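Trandia Bench Safety and Setup Kit for Small Robot Arms

Home / Workbench / Robot cell accessories / Setup and compliance

Product code 878. In stock at the Gotstead warehouse, usually sent out the next working morning.

If you've brought a small arm and gripper into a workshop, a classroom or a spare room at the back of the office, you'll already know that the arm comes with a thick manual and the desk comes with nothing at all. We put the Bench Setup Kit together for people in exactly that spot. It's a tidy, friendly way of getting your written rules onto paper and your work area marked out, and of making sure the person who comes in after you can see at a glance what belongs on the bench and what doesn't (we've all been the person who comes in after!).

The kit was drawn up by Rhun Bowen, who has been setting up soft-goods benches for longer than he cares to admit, and it leans heavily towards garment and cloth handling. Folding, flattening, picking up an edge, turning a sleeve. Cloth is lovely to work with and a bit of a rascal too, as it slides, bunches and drapes itself over whatever you left lying nearby, so a good deal of the guidance is about the surface and the things sharing it. 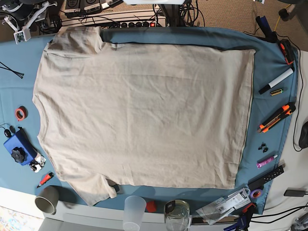

T-shirt on a teal bench cloth, with tools and tapes down both sides.

What's in the kit

Bench rules booklet, 2 copies, spiral bound so it stays open on the page you want
Blank risk assessment sheets, pad
Wipe-clean start-of-session card
Zone marking tape in 5 colours
Stick-on labels for power, stop control and cable runs
Incident and near-miss log

What the booklet covers

The surface. Use a plain cloth in a colour that stands well apart from the garments you're handling, clamp it where the arm doesn't travel, and smooth it out before each session. Keep the clamp handles out of the swing of the elbow, which is easy to forget when you're only watching the fingers. If the cloth creeps during a run, stop the arm first and straighten it second, please, however tempting a quick tug might be.

Loose items. Everything on the bench is either part of the task or clutter, and the booklet asks you to decide which before you power up. Some teams want varied surroundings on purpose, and that's perfectly fine, so long as the items are written on the session card and their positions agreed. Knives get their own paragraph. A utility knife should have its blade fully retracted and locked before it goes anywhere near a working arm, and Rhun's preference is for it to live in a drawer. Loose batteries should have their terminals covered. Drinks and open cups go on another table altogether.

Power and cables. Label every plug on the power strip, and keep the strip's switch where you can reach it without leaning across the work area. Coil or tie the slack at the back of the desk. A cable that can be dragged by the arm at full stretch needs moving, even if the programme you're running today never sends it there.

Hands and fingers. This is the longest chapter, and we make no apology for it. The sheets walk you through pinch points on two-fingered grippers, from the tips right back to the linkages, where the gaps close more quickly than you'd expect. No one reaches in to free a snagged hem while the arm is live.

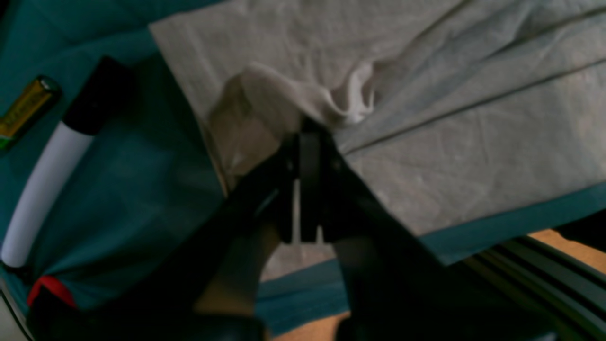
Gripping cloth safely also means gripping it gently, and the booklet gives a simple method for working up to a suitable force. Start low with a scrap of similar weight, raise the setting one step at a time, and write down the lowest value that holds. Take the fingertips down to the surface slowly. Too hard a press can mark the bench and wear the pads, and it puts a surprising load through the wrist. For thin knits we suggest approaching an edge or a raised fold and leaving the flat middle of the garment well alone.

Pads and plates should be looked over at the start of each session. There's a little drawing in the back of the booklet with spaces to note wear, and a column for initials.

How it fits with formal standards

The kit is a good-practice aid and doesn't replace a risk assessment by a competent person, nor does it certify your equipment. Work health and safety duties still sit with you, and so do the arm manufacturer's instructions. Where the booklet and the manual disagree, follow the manual and drop us a line so that we can have a look at the wording.

Sizes and suitability

The marking tape supplied will do a desk up to 1,070 mm deep with plenty left over for the cable run. Larger benches will want a second roll of each colour. The adhesive lifts cleanly from painted and laminated tops, but try a small corner first on bare timber.

Goes well with

Nasr low-profile cloth clamps, pair
Flallix cable sleeve, cut to length
Trandia replacement log pad

Returns and updates

Unopened kits can come back to us within the usual returns period. The booklet is revised each March, and registered owners get the new pages by post at no charge. Just fill in the card inside the front cover and pop it in the mail.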